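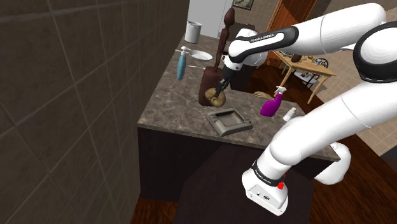 Project Report: Clearing a Simulated Kitchen Counter with One Arm

Team: Zinash Negash, Cyprian Wasilewska, Teresa Michalski
Advisor: Sławomir Zalewska
Submitted 7th November

1. What we set out to do

Our project, which we named Tumby, is a program that makes a simulated Franka arm pick objects off a kitchen island and put them in a drop area. The course asked each team to choose a task that could be tested many times without a person resetting it. We chose counter clearing because the kitchen scenes were already set up in the course software, and none of us had worked with a physical arm before.

The counter in our main test scene has a mix of things on it: spray bottles, a plate, an ashtray, a tall wooden figure, a utensil and a small crumpled tan object that we just called "the lump" in our logs. We kept the name in the tables, so it shows up in this report too.

2. Starting point

Last year's team left us a planner called Sameck. It takes a target position for the gripper and works out a path for the arm. It worked well on an open table. On the kitchen island it had two problems. It did not know about tall objects near the target, and it always came down on the object from straight above.

Cyprian rewrote the part that checks for collisions so that every object on the counter is wrapped in a simple box. Boxes are a poor fit for a thin figure on a broad base, because the box is as wide as the base all the way up. We tried splitting the figure into two boxes, one for the base and one for the body, and that gave the arm enough room to get beside it.

3. Choosing a grasp

The grasp program was Zinash's part. For each object it lists possible gripper angles, throws out the ones the arm cannot reach, and scores the rest. The score depends on how far the fingers have to open and how close the hand gets to other objects.

Spray bottles were easier than we expected. The body is wide, but the neck below the trigger is narrow enough for the fingers, and the program found the neck without any special rule. Flat things were hard. The plate could only be gripped at the rim, and the angle was so low that the wrist often came too close to the counter. We left the plate out of the final scoring and say so in the table of results.

The lump took the most work. Its surface is uneven, so the two fingers touch at different heights and the object turns as they close. Teresa changed the closing motion to run in 4 stages with a short pause after each one. If the object has turned too far during a pause, the gripper opens and the program picks a new angle — this added time to every run but cut down on drops.

4. Testing

We ran 1,000 trials in total. At the start of each trial the loose objects were shifted a little and the arm began from its rest position. A trial counted as a success if the target was lifted, carried to the drop area and released without anything else being knocked over.

The trials were run overnight on the lab computer, Skarano. We lost one full night when the disk filled up with saved video, and after that we only saved video for failed trials. Those runs were repeated and are not counted twice.

Failures fell into these groups:

Slip during lift. Mostly the lump, sometimes the small white bottle when it was lying on its side.

Contact with another object. Nearly always the wooden figure. The forearm cleared it but the hand brushed it on the way out, since Sameck plans the exit path separately from the approach.

No path found. The planner gave up before moving. This happened most with targets close to the arm's base, where the elbow has to fold tightly.

Wrong target. A bug in our naming. The two spray bottles had swapped labels in one of the scene files. Fixed, and those trials were run again.

5. What we would change

The exit path should be planned together with the approach. Sławomir suggested this in our first review and we put it off, which cost us later when most of the contact failures came from that one step.

We would also settle the file format earlier. Zinash and Teresa spent more than 2 weeks with different versions of the scene files, and some early results could not be compared.

6. Next steps

The team has permission to continue through December. Cyprian is working on the joined path planner. Teresa wants to try the ashtray again with a grasp on the raised rim, using the staged closing motion. We have not tested anything on real hardware, and the numbers in the appendix should be read with that in mind — contact and friction in the simulator are simplified.

Code and scene files are in the Tumby folder on the course drive.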